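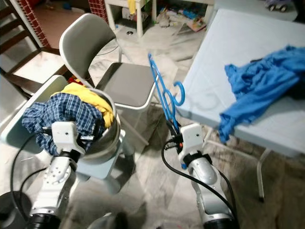
Plusville wants your shirts back on the hanger

I'm chuffed to say our laundry afternoons are coming back to Plusville this November, and this time there's room for 76 of you! Bring your bucket of washing, plaid shirts and all – we've got chairs, tables and plenty of blue plastic hangers. We'll be sorting, folding and hanging from 2pm at the Pistden hall, and it's free. Last year I went home with one less pile on my own chair, so I can vouch for it.

Places can be booked at the Prurnereo desk, where you can pick up our folding leaflet too.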